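# The Stripes

The planner fell over at ten past four, which on the Boiko project counted as a good afternoon. The day before it had lasted until lunch.

I loved that planner. I had written most of it in a cold front room above the bakery, with the smell of buns coming up through the boards, and I could have told you what every line was for except the ones in the file called misc. It took in what the wrist camera saw, guessed where the edges of a cloth were, and chose a path for two fingers to come down and close on it. When it worked I wanted to ring people up.

What it could not do was stripes.

On a plain sheet, it was a marvel. Put down a flannel, a tea towel, a sock, and the little green outline would snap round it and the path would come curling in from the side as if someone had drawn it with a good pen. Put the same flannel on a striped sheet and the outline went wandering off towards the pillow. Every band was an edge! It had been told to like edges, and there were so many of them, and it liked them all.

"Change the sheet," said my sister, who was staying the month and had views.

"People have striped sheets."

"I've got striped sheets," she said. "I wouldn't let that thing near them."

Rorkier wanted a build by the end of May. They had been very decent about the delays, and their messages had lately become shorter. So I made tea, opened the run log in Cladulix, and did the thing I'd been putting off all week, which was look at the recordings themselves, one after another, with the outlines turned off. There were 2,388 clips in the bed set. I had trained on every one of them and watched perhaps a dozen.

I started with clip 223, for no better reason than that the planner hated it. Its score was dreadful. It had put the cloth's near corner somewhere out past the right finger.

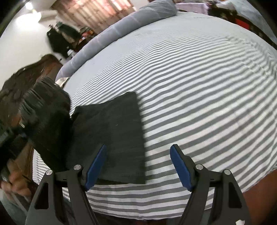 *Clip 223, no overlay. Dark grey cloth on grey and white stripes, fingers open.*

I stared at it for ages. To me the cloth was the easiest thing in the world to find, a dark oblong lying there with its corners square. My sister found it from the doorway, with her glasses off.

"It's bendy," she said.

"The cloth?"

"The stripes. They go round like a rainbow. Is your bed thing expecting a rainbow?"

I said of course it was, the lens was wide, everything curved, we corrected for that. Then I put my tea down on the keyboard tray and went to look at where we corrected for it.

We corrected for it second.

First the code found the edges, short straight pieces of them, and joined the pieces that pointed the same way. Then it took out the curve. I had swapped those two steps in the winter to save 5 milliseconds, and written a cheerful note to myself about it. On a plain sheet it made no difference at all, as there was only the one cloth to find and not much for it to get joined to. But on stripes, each bent band came through as a string of short straight bits, all pointing slightly different ways, and sooner or later one of them would line up with the side of the cloth. The planner would take hold of it and be led away across the bed, quite happily, one piece at a time.

I can't tell you how pleased I was. It's a lovely feeling, finding a mistake with a shape to it - you can practically put your hand round it. I swapped the steps back. I deleted the cheerful note. I picked 40 of the worst clips, set them running and went and stood at the window, where a man was trying to reverse a van full of trays into the yard.

"Is it doing it?" my sister called.

"It's loading."

"Is it doing it now?"

The first outline came up crooked and my stomach dropped, and then I saw it was Fodel, the old viewer, still showing me last week's results from its cache. I cleared it and ran the lot again.

Clip 223 came up near the end. Straight stripes this time, flattened right out, and a green line that went down one side of the cloth, turned the corner, went along the bottom edge and turned again. The path came in between the two fingers and stopped where I would have stopped. I made a noise. My sister came and leaned on the back of my chair, and we watched it through three more times with the sound of the van going in the yard.

"Do a checked one," she said.

I told her we hadn't got any checked ones. She went off down the passage, and I heard the airing cupboard open.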